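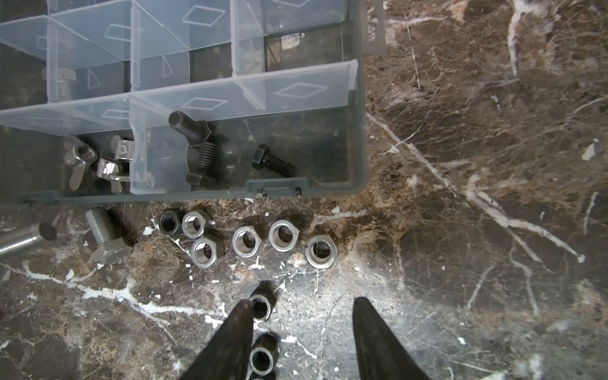

Bolt grades and torque on the lathe stand refit

Post by slackbelt
I am refitting the cross members on a Dorard floor stand and want to settle the fixings before I strip it again. The original bolts were M8 with no head markings at all, and two had necked visibly below the head. I have been through the clear divided organiser and there is a silver hex bolt in one of the compartments that would do for the size, but I would rather buy the full set from one source than mix. The stand takes a bench lathe of 92 kg plus tooling. The question is whether 8.8 zinc plated is adequate or whether 10.9 gives any benefit in a joint like this. The cross members are 4 mm folded steel on angle legs, clearance holes, plain washers both sides, nyloc nuts.

Post by Derek Ellwood
8.8 is adequate. The static load is trivial for M8 in any grade. What matters is clamp load, so that friction between the faces carries the shear and the bolt shank never sees it. Your necked bolts tell you that somebody overtightened them, or that they were soft to begin with. Unmarked usually means 4.6 or 4.8.

Torque for a dry zinc plated M8 8.8 coarse is normally given as 25 Nm or a shade under. Take something off for oiled threads.

Post by slackbelt
Thanks. That is the figure I had. Does the nyloc insert change it? I have seen advice to add the prevailing torque on top.

Post by Derek Ellwood
Strictly, yes. Run the nut down until the insert is fully engaged but before it touches the washer, note what it takes to keep it turning, and add that. On M8 it is a small correction. On a stand I would not lose sleep over it.

Post by quillshaft
I disagree with leaving it at 8.8. The price difference on a set this size is pennies and 10.9 can be run to a higher preload, which is exactly what you want where there is vibration. I changed every fixing on my Gerlach stand to 10.9 and it has not moved in years.

Post by Derek Ellwood
Only if the joint can take the preload. His members are 4 mm folded section with clearance holes and ordinary washers. Push a 10.9 bolt to its proper torque and you are more likely to dish the washer and indent the steel underneath, after which the joint embeds and you lose the preload you paid for. A 10.9 bolt tightened to the 8.8 figure clamps the same as an 8.8 bolt.

Post by quillshaft
Use hardened washers then. Problem solved.

Post by Hanan Haddad
It is partly solved. A hardened washer spreads the load but the folded section can still flex if the faces are not flat. Check the mating faces first. On stands of this type the paint is often thick powder coat, and powder coat under a clamped joint creeps. You tighten to 25 Nm on Saturday and by the following weekend you have lost a fair part of it. Grade has nothing to do with that.

If it were mine I would scrape the coating back under each washer and between the faces, touch the bare steel with a thin primer, assemble, and retorque once after a few hours of running.

Post by slackbelt
It is powder coated, and thick at the corners. I had not considered creep. Would masking a circle slightly larger than the washer be enough, or does the whole overlap need cleaning?

Post by Hanan Haddad
The pressure under a bolt spreads outwards through the thickness as a cone, so on 4 mm plate it is not much wider than the washer. A circle half as big again as the washer is plenty. Do both contact faces as well as the outer ones. A flap wheel will do it, lightly. Do not dig a hollow.

Post by tenthou
Has anybody looked at why the originals necked? If the legs were not square when it was put together, the bolts were being used to pull it into shape. New ones will go the same way, whatever the grade.

Post by slackbelt
Possible. Both came from the headstock end, rear leg. I will measure the diagonals with the bolts out.

Post by tenthou
Measure with the bolts in but slack, on a floor you trust, then again at full torque. If the two sets of numbers differ by more than a couple of millimetres you have a twisted leg or a badly punched hole. Opening one hole slightly is better than forcing it.

Post by quillshaft
Or use spring washers and stop worrying about any of this.

Post by Derek Ellwood
A split spring washer is flat long before you reach 25 Nm on M8. After that it is a plain washer with a gap in it. With a nyloc it adds nothing at all.

Post by quillshaft
They were fitted to machine tools for decades.

Post by Derek Ellwood
So was asbestos lagging to the pipes behind them. If you want resistance to vibration, wedge locking washers work, but again they need a hard bearing surface and bare metal. Nyloc is sufficient here.

Post by rowanfen
Small point about buying. Aratura sell part threaded and fully threaded M8 under nearly the same listing. For clearance holes in thin section take fully threaded (set screws, properly speaking), otherwise the nut can run out of thread before the joint closes. I had to send a bag back in April for this.

Post by slackbelt
Useful, I had the part threaded ones in the basket. The grip length is only 8 mm plus washers.

Update. Diagonals slack agreed within 1 mm. At full torque the headstock end went out by 4 mm. The rear leg has one hole punched low. I have eased it with a round file, cleaned the coating as Hanan described, and reassembled with 8.8 set screws and new nylocs. Measurements now agree to 1 mm tight or slack.

Post by tenthou
That would be your necking. Retorque after the first proper run and put a paint mark across nut and washer so that you can see any movement.

Post by slackbelt
Marked. Retorqued on Monday after two hours at mid speed. Three of the nuts took a slight further turn, the rest clicked straight off.

Post by quillshaft
I would still have used 10.9.

Post by Hanan Haddad
Three nuts taking up slightly is normal bedding. Check once more in a month, and have a look at the levelling feet while you are down there. The lock nuts on those are usually left loose.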